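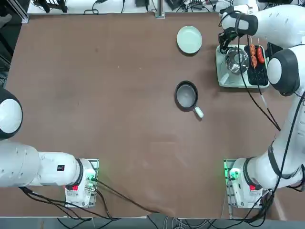

The two-arm cell with the tray, pot, grill rack, pan and plate set out.

I have spent most of July on the budget for a second cell, and the figure that keeps growing is the one for everything except the arms. Inger Ladefoged asked me for a one-page cost sheet. It is now four pages, and these are my working notes for it, tidied up a little.

The arms come first because they fix most of the rest. We have two of the same model on the current table and I want two more. Mixing types would save money on the quote from Zernance and lose it again on spares. At present one spare joint covers both sides. With a second type we would hold two spares, two sets of cable and two versions of the mounting plate drawing. I have put the same arms on the sheet and left the Zernance quote as an appendix, with a note saying I do not recommend it.

Mounting plates. Each base sits on its own metal plate at the near edge of the table. I priced one long plate across the whole width and dropped the idea. A long plate is heavier, it needs two people to fit, and if one hole pattern is wrong the whole thing goes back. Two separate plates from Trandside come to 538 for the pair, drilled, with fixings. Delivery is extra and they will not quote it until the order is placed, so I have allowed 20 per plate and will correct it later.

Emergency stops. There is one on each base. I am adding a third to the new cell, on a lead, to be mounted where a person standing back from the table can reach it. The cost is small. The wiring time is where the money goes, and I have booked half a day for it. If the stop circuit is built in from the start it is half a day. If it is added afterwards, going by last time, it is two days and an argument.

Cables. I left these out of the first budget altogether and I would like that not to happen again. Black cable runs along the links, off the bases, across the near edge of the table and down to the floor, and there is more of it along the back. Every run costs something in length, ties and labels, and each one is a thing to catch on. The line for cable management in the new budget is 200. Nelu Pană thinks this is too much for plastic and I think it is too little. It covers:

Sleeving for both arms, base to wrist
Trunking under the near edge, so that nothing hangs across the floor strip
A covered tray along the back for the small boxes and their leads
Label stock, the kind that does not peel

The sleeving needs slack at the elbow. I measured the longest reach and added a hand's width. A sleeve that is tight at full reach will pull on the connector, and connectors are the most expensive cable part on the sheet.

Table. I am buying the same size again. The top must be matt, as a shiny one gives the cameras trouble under overhead lights. The present top has scuffs and a shallow crease near the front. Neither has stopped work, but I do not want to start a new cell with them, so there is a spare top on the sheet as an optional line. Ask for it to be delivered flat. I shall say so twice on the order.

Grippers. Here I have changed my mind since the spring. I had planned to buy two better grippers and no spares. The revised plan is two of the present sort plus one spare, with 1074 set aside for all three. The kitchen jobs ask for a fairly wide range of holds: the rim of a pot, the handle of a small frying pan, a plate with a raised rim, a thin wooden skewer. The Cirillo gripper is nicer made, and its data sheet is better written, but a nicer gripper that is away for repair holds nothing.

Props. These belong on the sheet too, under consumables, and should not come out of petty cash. I want two of every pan, plate and rack, bought at the same time from the same shop. Shops change their stock. If a pan is replaced with one whose handle is a finger's width shorter, the earlier runs can no longer be compared with the later ones. Sausages on sticks go on the same line.

Still open:

Whether the Ukis software licence covers a second cell or is charged per arm. I have written to them.

Whether the floor sockets on the far wall are on their own circuit. Nelu has the drawing.

Lead time on the arms. The supplier will only give it in writing after a deposit, and Inger will only release a deposit against a written lead time. I have asked both of them to telephone each other.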